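Leave the Fumbles In: Against Clean Demonstrations

Signe Thygesen 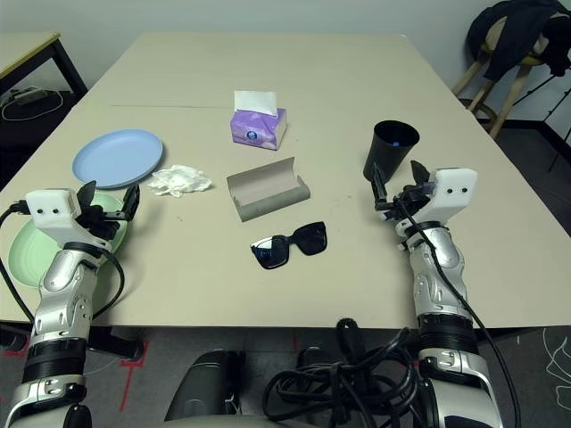 5 min read

There is a habit in teleoperation work that I would like to argue against. An operator drives two arms through a table-clearing task, misses the sunglasses on the first approach, backs off, tries again from a slightly different angle and gets them. At review, somebody marks the episode as low quality. It is removed from the training set. The episodes that remain are the ones in which every grasp lands the first time.

I have done this myself for two years, most recently on the Drolwood collection, and I now think it was a mistake.

The case for cleaning is easy to state. A policy trained by imitation copies what it is given. If the data contains a missed grasp, the policy may learn to miss. Hesitation in the data becomes hesitation at run time. An operator who stops for three seconds to think about which object to pick up next leaves three seconds of nearly zero velocity in the record, and a policy that sees enough of this will learn to stop in that state and stay there. Anyone who has watched an arm hover over a cup for a minute knows the problem is real.

So I do not dispute that some material should go. My objection is to treating a pause, a collision, a missed grasp and a second attempt as the same defect.

Take the glasses case. A hinged case standing open is a poor object for a multi-fingered gripper driven at a distance. The operator has to bring sunglasses to it, orient them along the long axis, lower them in and then close the lid without pushing the whole thing across the table. Two hands are needed at least part of the time. Even a careful operator will nudge the case while lowering the glasses. When that happens, the other hand comes across, steadies the case and turns it back a few degrees. That correction is the most useful second and a half in the episode. It begins in a state that the trained policy will certainly reach, and it shows what to do there.

If the episode is dropped, the policy still reaches that state. It just has no data for it.

This is a known property of imitation learning, and it is in every introductory course. Small errors move the system away from the states in the demonstrations, the policy is less accurate in those new states, and the errors grow. The usual remedies are more data, injected noise during collection, or a second round in which a person takes over when the policy goes wrong. All three cost money. Corrections by the operator are the same kind of data and have already been paid for.

On Drolwood we recorded 1,321 episodes and kept 594 after review. I went back through the rejected ones in June with Do-yoon Ji, who runs the operator desk. We agreed in advance to put each into one of four groups: hardware or network fault, task not finished, task finished with a long pause, task finished with a correction. The last group held 400 episodes. We had thrown away nearly as many usable recoveries as we had kept clean runs.

The reviewers had done nothing wrong. The guide said "smooth and direct," and I wrote the guide.

There is a second cost, which falls on the operators. People learn very quickly what gets accepted. If corrections lead to rejection, a sensible operator stops making them visible. Some slow down until every motion is safe, which produces exactly the hesitation we wanted to avoid. Others start choosing easy starting layouts: the case square to the table edge, the cup within easy reach of the right hand, the plates well apart. Do-yoon noticed this before I did. Starting layouts late in the collection were measurably tidier than those at the start, although the instructions called for random placement throughout.

A table in ordinary use is not tidy. One plate lies partly over another. A used tissue sits next to things that are worth keeping, and it looks something like the fresh one sticking out of the box. Dark lenses reflect the ceiling lights. I would prefer that operators meet these conditions often, handle them imperfectly and be paid the same for it.

The strongest reply I have heard is that a correction is only useful if the error before it is not copied as well. This is right, and it is the part that needs actual work. If a recording contains a bad approach followed by a good recovery, training on the whole sequence teaches both. The answer is to label segments. In our current setup, which runs on Yeon, the operator presses a pedal when they know an attempt has failed. A reviewer later marks the start of the bad segment, working backward from the pedal press. The frames between those two marks are kept as context but left out of the loss. The recovery is trained on as normal.

It takes a reviewer 12 minutes to mark an hour of recording in this way, once they are used to it. That is slower than pressing accept or reject. It is a good deal faster than recording the hour again.

Hand guiding, where a person takes hold of the arm and moves it directly, deserves a separate remark. Missed grasps are less common there, and people sometimes offer this as a reason to prefer it. I draw the opposite conclusion for the purpose discussed here. The person guiding the arm feels contact and adjusts before anything slips, so the recording has fewer states in which something has already gone wrong. It also tends to use one arm at a time, unless two people are involved. For the lid of a glasses case, I want both arms and an operator who can be surprised.

I would still reject episodes with dropped camera data, episodes where an object leaves the table and is put back by a person, and episodes where the operator has plainly given up. Long pauses can be trimmed automatically. Gomis does this with a velocity threshold, and it works well enough, provided the threshold is set separately for each arm. With a single threshold, a waiting left arm can get a working right arm cut.

The revised guide no longer contains the word "smooth." It asks for a finished task, a marked failure where there was one, and no help from outside the workspace. Reviewers on the Wamow collection have been using it since the start of the month, and the segment labels will go out in the same archive as the recordings.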